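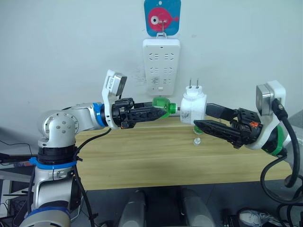 Can two arms with plain two-finger grippers put together something small and fiddly?
With the right fingers they can, most of the time, and the fingers made more difference to our results than the controller did.

Our project compared two finger shapes on a two-arm bench, using a plug-in mosquito repeller as the test piece. It's cheap, it's light, and it has a threaded bottle that has to meet the heater squarely or the thread won't catch. Perfect for finding out what a gripper is bad at!

We started with the flat stock fingers, then moved to the long angular Stenum ones. Each set got 30 tries under the Kushwaha controller.

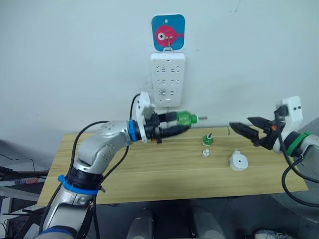 Plerkell Robotics Project, Group 7
Londgate campus, March 2025

The small green bottle was the hard part. Held sideways with the cap on, it rolled in the flat fingers whenever the other arm came in to pull. The angular fingers kept it level, and we only had 3 drops with them – a huge relief after the first set.

Wrist cameras helped a lot with the last bit of travel. The colour of the green plastic threw off our edge detection until we turned down the exposure, and then the thread showed up nicely. Our log has some 744 grip attempts in it, counting all the practice ones.

Next we want to try softer finger pads and a slower closing speed, and rerun both sets in April.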